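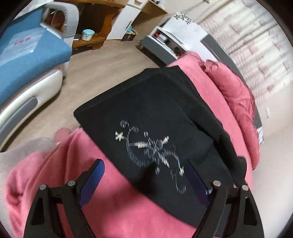
Lucía Moya answers the phone at 7 a.m. because that's when she has time. Kettle going. She's been building grippers at home since July, the kind you hold in your own hand, and she wants to get one thing straight before I've asked anything.

"It's not finished. Put that first."

OK, first then. Not finished.

The gripper goes by Drullholm, a name off an old shipping crate. Two fingers, linkages, a blue pad on each. 405 grams with the handle, by her kitchen scale. The arm it's meant to end up on, called Finell, is still in parts over at the shared workshop on Sepúlveda, where she and Benito Benítez split a bench. So for now the hand goes wherever her own arm takes it, mostly onto clothes.

Why clothes? "I started on blocks. Blocks were fine after one evening, I was bored. Then I tried a T-shirt and it was a disaster, so, great, that's the project."

Black fabric is the worst of it, she says. Black fingers, black cloth, and later on when she goes through the recordings she can't find where one stops. "You look for the seam. If there's a seam or some embroidery you've got something to hold on to. With your eyes I mean."

She'd tried a table before the bed. Too hard. The fingertips hit and skated and she'd get one layer or none. On something plush they sink a little and come in under the edge. But then they want to pick up the blanket too. "Every surface is a different problem. I have a notebook. It's mostly swearing."
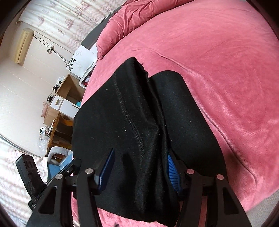 *Fingers in at the folds, black garment on the pink bed cover.*

The finger plates are flat, with triangular openings cut out. That was Benítez. He came on the line for ten minutes between jobs and talked mainly about the pivots.

"The first set had slop. You close it and the left one arrives, and then the right one arrives. I told her, that's a clap, that's not a grip." He redid the holes, put in different screws from Fandberg, the hardware place they both use. Better. He'd like to do them again. "She won't let me have it back."

True, says Moya. "He takes it for a weekend and I get it in three weeks."

The pads took longest. She went through 69 of them, smooth ones first, then ones with a texture, which is where she's stayed. Smooth let the cloth slide out the bottom. Too rough and it snagged on knits, she lost a sweater that way. A good sweater.

I ask what counts as a good run. Long pause, cupboard door.

"Corner up, corner over, let go, and it stays. The letting go is hard! The pad hangs on to the cloth a bit and drags your fold back open. So you open slowly and sort of roll your wrist." She has logged 108 folds she'd keep out of 241 tries. Benítez thinks she's too strict. She thinks he hasn't watched the bad ones.

Does the wrist roll mean trouble for the arm? Yes. Finell as designed has no joint that does it. Thats the argument at the bench right now, whether to add one or change the pads again so it isn't needed. Benítez wants the joint. Moya wants to try pads first becuase pads are cheap and she can cut them at home.

Her thumb gets sore, by the way. The trigger spring is too stiff, left over from an earlier version, and she keeps meaning to swap it. Lighter spring's in a drawer. Which drawer, unclear.

Next up is socks. Then anything with a zipper, which Benítez is against.

"He says the zipper will eat the pads," Moya says. "Probably will. I'll cut more." Then she had to go, it was nearly eight and she was still looking for her keys.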